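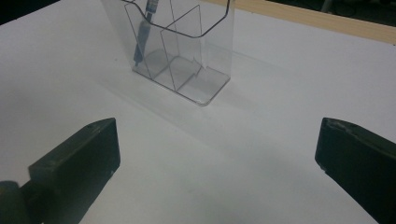 Clear plastic pen holder on a white tabletop.

Letters, Again
by Intan Ngui
27 October 2025

So I'm still writing letters. A few of you wrote in after the July issue to ask if the letter thing had stuck or if it had gone the way of my sourdough and my ukulele, and I'm happy to report that it's stuck! Mostly. I skipped most of September, when my sister was moving and everybody in the family was hauling boxes, but I've been back at it since the weather turned.

For anyone new on the list, I signed up over the summer for the letter swap that the Lubis Street branch library runs. You fill in a card with your first name, what you like to read, and whether you mind bad handwriting (I checked "don't mind," because it seemed only fair). Then they match you with somebody in another town. Mine lives in Watora, a place I had never heard of and have now looked up on the map more times than I want to admit. It has a river, a feed store, and what looks from overhead like a really big parking lot. She says the parking lot is for the flea market.

We started out very polite. My first letter was a page and a half about the weather and my job, and it read like something you'd hand to a loan officer. Hers was better. She told me about a fight between two of her neighbors over a hedge, with a little drawing of the hedge, and I laughed so hard at the mailbox that the guy across the street waved at me. After that I quit trying to sound like a letter and wrote down whatever was going on. The dog getting into the butter. My theory about why the bus is late when it rains. What I was having for supper while I wrote, and once a bit of the supper itself, a smear of peanut sauce that I circled and labeled.

I want to say something about pens, and I know a lot of you have Opinions. I started with a fancy one. My brother-in-law gave me an Umitz fountain pen when I finished night school and it sat in a drawer for years because I was scared of it. It writes beautifully for somebody who isn't left-handed. I am very left-handed, and by the bottom of page one I had a blue streak from my wrist to the tip of my little finger. I tried holding the paper sideways, I tried quick-dry ink, I tried lifting my hand up like I was playing the piano. My letters came out looking like weather maps. These days I use a plain gel pen from the drugstore, medium point, black, and when it runs out I buy another one. The Umitz does envelopes, where I only have to get through four lines before I can put it down and go wash.

Paper turned out to matter more than I'd guessed. Printer paper is fine, but it's slick and my pen skates around. The cheap writing tablet with the ruled sheet you slip underneath is much nicer, and it folds flat. My pen pal uses the backs of old seed catalogs, cut down to size, so I'll be reading about her cousin's wedding and flip the page over and it's cucumbers. 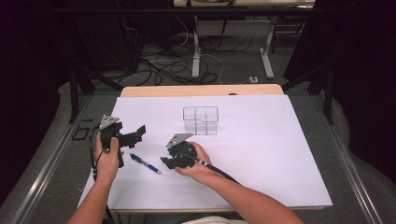

The part I didn't expect was how long it takes. I type fast, and I figured a letter would be a ten-minute job, the same as an email with a stamp on it. It's more like an hour. You can't go back and move a paragraph, so if you forgot to say your mother's doing better you have to squeeze it up the side margin or start a P.S. (I am a big fan of the P.S. My last letter had four, and the third one was longer than the letter.) But an hour at a table with my phone in another room has been good for me. I sleep better on letter nights. My husband says I'm also nicer, and I've decided to take that well.

Then there's the waiting. Watora mail takes anywhere from three days to nearly two weeks and I've never figured out the pattern. We crossed letters twice in August, so she was answering my questions about her knee while I was asking whether she'd gotten my letter about her knee. Now we put a number on the back flap of the envelope. It was her idea and it fixed everything.

I also dug out my grandmother's letters, which I'd been meaning to do since we cleared her house. She and her friend Dot wrote back and forth for most of their lives and Dot's half came to us in an Omton cookie tin with the lid taped on. I sat down one rainy afternoon and sorted them by postmark, and there are 258 of them. I'd expected big moments, and there are a few, but mostly it's prices. Dot was furious about the price of everything. Eggs, stockings, a haircut, a train ticket she ended up not buying. There's one from the winter my mother was born that gives the baby a single line and then goes on for two pages about a coat. I've read the coat letter out loud to everyone who has come over this month. She did get the coat.

I've been copying them out for my cousins a few at a time. The longest so far came to 3,000 words, typed, and I have no idea how she got it into one envelope. Her handwriting gets smaller as she goes, and by the end I was using the magnifier I bought for reading pill bottles.

If you'd like to try the swap, the library is matching a new batch next month. They had 300 cards printed up and there's still a good stack by the front desk, next to the tax forms nobody has put away. You don't have to be a good writer. You don't even have to be a regular, though if you owe them a book it would be polite to bring it. Ask for the card with the envelope on it, the other one is for the jigsaw exchange (also nice, different crowd).

Stamps, before I forget: the post office on Lubis had the bird ones back in last time I was there. I bought a pack of 24 plain envelopes at the same time and I'm down to the last few, so either I'm writing more than I thought or the kids have been in them again.

Next issue I'll have the chili results and the answer to whoever asked about getting candle wax out of a tablecloth. I'm testing two ways and the first one has made it worse.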